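Laline Shared Workshop — Course Notes, Part 5
Building a two-arm table at home: enclosure, cords and first tests

In the last part we fixed the bases of both arms. Now we prepare the space around the table. Please read all of the notes before you cut the fabric.

1. The enclosure
We use black fabric on the back and the sides. It should hang flat, without folds near the arms. In the Plirkier build the fabric was too short by 135 mm, and the whole panel had to be sewn again. Measure two times.

2. The cords
Two thin cords cross behind the table in the form of an X. Pull both with the same force, then tighten the corner brackets. Check the brackets again after the first evening of work.

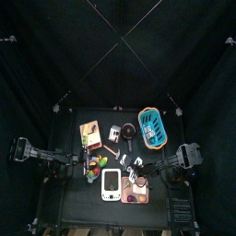 3. Objects for the tests
Choose things of different shape and weight: a toy hammer, a small pan, toy fruit, a basket. Flat things are the most difficult for a beginner, so keep one or two of them for later. Do not put anything heavier than 300 g on the table this month.

4. First movements
Start with one arm only and keep the other one parked. Lower the gripper slowly and stop above the object — do not close it yet. Write the joint values in your notebook. When both arms work together, leave a free space between the grippers, and look that no cable can catch on a toy.

For the next meeting: bring your notebook and the Pledness cable clips, size 5. The file with the drilling plan is on the workshop computer, folder 159.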